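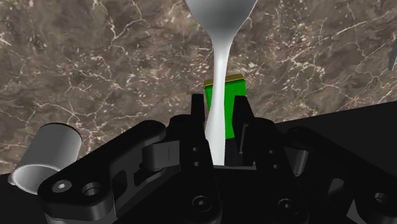
Vernevgate, Jan 16, 2025. Ekik, the maker of tableware for canteens and hospitals, announces today that its Tejada line of cutlery will be sold to small cafes and private households. Until now the line could be ordered only by large kitchens, in boxes of 132 pieces. The spoon stays as our customers know it: white and glossy, with a slender neck below the bowl and a handle that becomes slightly wider again further down. The new household set contains eight spoons, eight forks and eight knives.

The decision follows a trial which Ekik held in October in the town of Gristden. During four weeks, 67 households used the set for their daily meals and wrote their remarks in a small notebook. Many of them asked for a longer knife, and this wish was respected in the final version. Some families also asked for a set in color. Ekik is studying this question but can not give a date.

"We have made cutlery for big kitchens for a long time, and people often wrote to us that they would like to have it at home," the company states. "We are glad that we can finally answer yes."

The set will be available from the Ekik factory shop in Vernevgate and from selected kitchen stores. Orders from canteens and hospitals are handled in the same way as before, and the box sizes for them do not change.

Press contact: Ekik Press Office, Vernevgate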